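4.2 Planning the equipment budget

The second stage of the study dealt with the purchase of equipment for the two-arm cells at Kalisdale. The first stage had shown that the price of the arms was known early and changed little, whereas the cost of everything fixed to, placed on or run alongside them was known late and changed often. We therefore kept a separate line for each part of a cell and revised it at every order, from the first request for prices in May until the accounts for the stage were closed on Thu 17 August.

Costs were grouped under four headings: arms and grippers; enclosure and rails; cameras and wiring; and work-surface goods. The last heading covers the household and office items which the arms are asked to handle, together with the trays, baskets and surface coverings that make up a setting. It had no line of its own in the original Utari plan, where such goods were charged to general supplies. Borkowska, which supplied the framing, quoted for the enclosure as a single item, and we have left that figure undivided in the tables.

A cell in use during a cup-handling task is shown in Figure 3. All four headings are represented in it, and the reader may find it useful to compare the figure with the order list in Section 4.3.
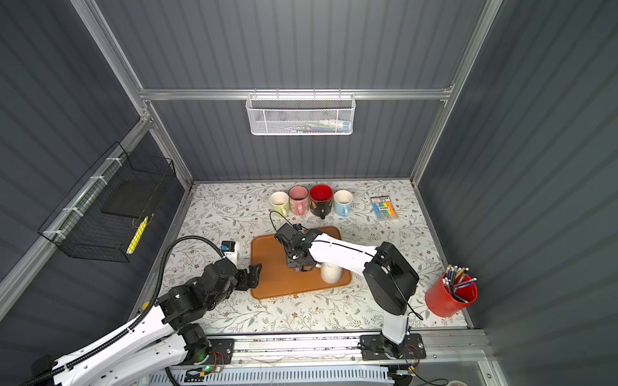
Figure 3. Two-arm cell during a cup-handling task. The right gripper grasps a white cup standing on the tray; the left gripper is open. Mugs, highlighters and a pen holder form part of the work-surface goods.

What should a laboratory set aside for spare parts when it orders its first cell?
A sum equal to the price of one complete gripper and one wrist camera is a sensible starting point, held back from the main order and released only against a written fault report. Cables should be bought in pairs from the outset.

This rule was reached after some trial. In the first plan, spares were to be bought as the need arose, and a small reserve of 283 euros was held for the purpose. The reserve was spent on cables and fixings within the first weeks of running, and a replacement gripper then had to be charged to the following period. The delay in approval was longer than the delay in delivery. Had the part been on the shelf, the cell would have lost an afternoon's work at most.

The enclosure proved to be the heading most open to saving. Two offers were received for a frame of the same outer size. The first, at 2279 euros, included fitted side panels, delivery and assembly on site. The second, at 1452 euros, was for cut lengths, brackets and loose panels, to be put together by the buyer. We accepted the second offer for one cell and the first for another, so that the two could be compared. Staff time spent on assembly was recorded and charged at the internal rate. Once this had been done, the gap between the two narrowed a good deal, although it did not close. The self-assembled frame also had to be squared again after the arms were mounted - a task that neither offer had mentioned.

Work-surface goods were cheap one by one and costly taken together. Mugs, cups, pens and similar items wear out, go missing or are wanted in a second colour, and each new task brings its own list. Spending under this heading came to over 1230 euros for the stage, which was more than had been planned for general supplies as a whole. Small orders were the main cause. Where several tasks could be planned at once, the goods were bought in a single order and the delivery charges fell. We would advise other groups to fix the task list for a full period before any goods are bought, and to accept that some of them will never be used.

Space and power should be costed at the same time as the cell itself. Room must be left on every side for a person to reach the arm bases and the wiring, and the supply to the room should be checked before the frame is ordered. At the Hilia site this check was made after delivery, and the cell stood unused until a further circuit had been put in. The electrical work was paid for by the building and does not appear in our figures, so the cost given for that site is lower than the true one.

Two limits on these results should be noted. Prices were collected over a single buying period and from a small number of suppliers, and they will date quickly. Staff time was recorded by the staff themselves - in half-hour units - and short tasks were probably missed. The division into four headings is less likely to be affected by either limit, and it is used again in Section 5, where the running costs of the cells are set out by month.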